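Wristband for the evening arrivals at the Brendcombe Film Festival: does it allow photographs and entry to the screening?

Posted in: Festivals, Premieres and Public Appearances

Rolach_Resident

I should be grateful for guidance on the arrivals area at the Brendcombe Film Festival in March. I hold a ticket for the opening screening at the Bradard Theatre and have also been allotted a wristband for the public enclosure beside the carpet. The confirmation message states that the enclosure opens at 4 p.m. and that the cast of the opening film will arrive from 6 p.m.

My enquiry concerns three matters. First, does the wristband admit the holder to the theatre, or must the ticket be shown separately? Secondly, are members of the public permitted to ask for autographs and photographs with the cast? Thirdly, is there a dress requirement for those in the enclosure who then proceed to the screening? The message refers only to "suitable attire".
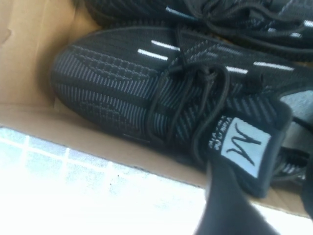 Photo: Rolach_Resident

I have consulted the festival's own page, but the information given there relates to last year, when the arrivals were held at a different entrance. I would prefer to have the position confirmed before I book my train.

Blöndal_Box_Office_Retired

The wristband and the ticket are separate documents and serve separate purposes. The wristband gives access to the public enclosure only. It is not accepted at the theatre doors, and staff there have no means of checking it against a seat. The ticket must be presented in full, on paper or on a telephone, together with the name under which the booking was made.

Please note the following with regard to times. The enclosure holds 270 persons and is filled in order of arrival. Once a holder leaves, the place is not kept. Those with a ticket for the screening are called forward by a steward 25 minutes before the film begins and are taken to the side entrance on the left of the building. Any ticket holder who remains at the barrier after that call should expect to be seated at the back, whatever seat is printed on the ticket. 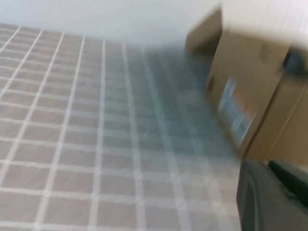

Autographs may be requested from behind the barrier. Whether a guest stops is a matter for the guest and for the publicist walking with them. In my period at the box office, the leading actors were usually allowed a short time with the public and were then moved on to the press line, where interviews are given. Items for signature should be small. Posters in tubes are taken at the gate and returned afterwards against a numbered slip. Photographs on a telephone are permitted in the enclosure. Cameras with detachable lenses require a press pass, and selfie sticks are refused.

No photography of any kind is permitted inside the theatre once the house lights have been lowered. This includes the introduction by the cast, which many visitors wrongly assume to be exempt.

As to dress, the formal code applies to invited guests in the stalls. Members of the public seated in the circle are asked to be neat and are not required to wear evening dress.

MarchVisitor29

I attended last year and can confirm that the ticket is required as well as the wristband. The two people in front of me had only wristbands and were turned away.

I did not see anybody refused on account of clothing. Most people wore coats.
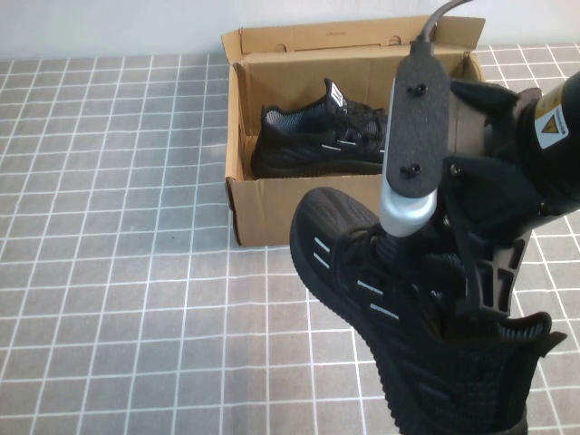
Black knit sneakers, one in the box.

There is a minimum age of 21 for the reception afterwards, if you have that on your ticket. Identification is inspected at the door and a photograph of your passport is not enough. The reception is also where most of the cast can be found, although they tend to stay in the roped section and leave early.

Rolach_Resident

I am obliged to both contributors. I shall carry the printed ticket and aim to be at the enclosure when it opens. If any member knows whether bags are searched at the side entrance as well as at the main gate, I should be glad to hear of it. The festival office has not yet replied to my message on that point.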